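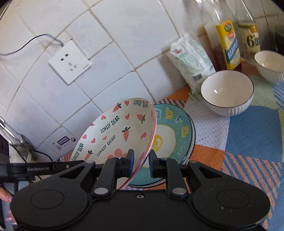
The gripper with its jaws closing on the rim of the carrot dish, over the teal plate.

I'd asked Hrefna Vestergaard for half an hour on how she keeps a hand-held gripper in good order, and I came away two hours later with a page of notes on pins and a strong wish to tidy my own toolbox. She looks after the grippers for Lekota, a small outfit that records kitchen jobs by hand, and she talks about them the way my aunt talks about her sewing machine.

"People go straight for the fingertips," she told me. "I start at the pivots." The two big silver ones, she means, down at the bases of the inner links. She holds the body in one hand, takes a jaw between finger and thumb and wiggles it sideways. "If I feel a click, I stop and find out which pin it is. There are smaller ones further up and they get grit in them, flour mostly." So what does she do about flour? "Dry brush. Then a cloth. I don't oil anything until it's clean, you just make pastry!"

I asked about the small hex screw between the two housings, because I'd been itching to give it a turn. She moved the hex key away from me (kindly, but she did move it). Every screw on the body gets a dab of paint once it's set, she said, and if the paint line has shifted she wants to know before anyone picks the thing up. Her log for this one has 718 entries. I read a few. One just says "squeaky, then not".

The fingertips have dark blue inner faces, and those are what she fusses over most. Her rule is a wipe every 40 grabs and a proper look after every session, with the jaws opened wide and a torch held behind them. "Crockery is a good test. A rim is narrow and it curves, so if one tip sits a bit proud of the other the dish swings round on you. With a sponge you'd never notice." She tries a few rims before she signs a gripper off, and she likes a big dish for it, tilted right up, so she can feel the weight pull on the arms.

Has she broken many? "Seventeen plates at Nurkberg, my first job. None of them mine, thank goodness." She still uses the Jekley check sheet she learned there, though she's crossed out half of it and written her own bits in the margin.

We got on to spares after that. She'd like a second set of outer arms on the shelf and has been asking since October. "They bend before they crack, so you do get a warning. You have to be looking, though." Then she wanted her hex key back, which by that point was in my coat pocket.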